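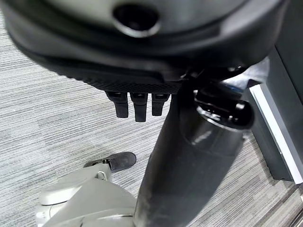
Section 6. First reach test (low targets)

Adapted by Talha Bukhari from the Gatholm set-up guide that comes with the Sial hand. Gatholm's version of this section runs to a page and a half and assumes everything goes well. I have put back the steps that seem to have been left out and marked the claims I would not rely on until you've tried them yourself.

Before you start

Finish Section 5 (wrist camera and cable routing). If the camera check gave you a warning and you clicked through it, go back. The guide calls the warning "advisory." On our unit, every advisory warning came back later as a stopped arm.

You need:
Sial hand, mounted and powered
Wrist camera with the lens cover off
The controller, within arm's reach of a person
A target that hangs or sits below waist height

Gatholm recommends the target block in the box. Use it once, then put it away. It is bright, stiff and square, and it tells you very little about how the hand will do around ordinary furniture and equipment.

6.1 Set the speed limit

1. On the controller, open Motion, then Limits.
2. Set speed to 40. The factory setting is 145, which the guide describes as "suitable for most rooms." Most rooms are not described.
3. Press Save and wait for the tone. Leaving the page without the tone discards the change, and the screen goes on showing your number until the next restart.
4. Restart the controller and read the limit again.

CAUTION: Keep your own hands out of the reach area until the arm is in Hold. The soft fingertip pads do not make the joints behind them soft.

6.2 Approach the target

5. Choose Approach, Low.
6. Bring the hand in from the side with the most open floor. Stop short of contact.
7. Look at the wrist view. You want the fingertip and the target both showing before you go any farther.
8. Press Hold.

Note: The guide says the hand "recognizes common objects in any finish." I would like to see the list. Black parts against other black parts gave us the most trouble, and glossy ones were worse. Noelia Carrasco ran the same approach with the overhead lights on and off and got two different answers for where the edge was. If the outline on the controller jumps between frames, do not proceed on the strength of the green check mark.

6.3 Make contact

9. Set grip force to the lowest step.
10. Choose Close, Slow.
11. If you see error 207, open the hand fully and start again at step 5. The printed guide says to press Resume. Resume picks up from the last stored position, which may be a poor one.
12. Release, back away, and repeat until you have a run you'd accept with someone standing nearby.

CAUTION: Do not use straps, cords or loose tabs as a target until Section 8. They move when touched and the hand does not replan until it has finished closing.

What I can't confirm

The "self-correcting grip" feature. It is on the box and in the Bravell add-on brochure, with no setting for it in the menus. Razia Malik wrote to support in April and was sent the brochure.

Battery figures. See Section 11.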